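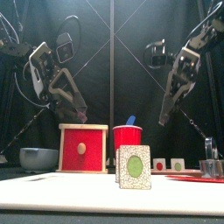 # Dilville tabletop set

Pictures of small household things on a white table, being moved from where they were to where somebody felt they should be. 204 episodes, two views each.

## What's on the table

- red wooden box
- grey bowl
- red plastic cup
- red plate, flat
- patterned cards
- small white blocks
- clear container

Yes, a lot of it is red. Fikri did the shopping.

## Known problems

- Episodes before 21 call the bowl a "dish". Ans Kuipers disagrees with both words — her notes are in `bowl.md`.
- "Tidy" is a label, and a matter of opinion.

Corrections to Menaka Weerakoon, who will want the episode number.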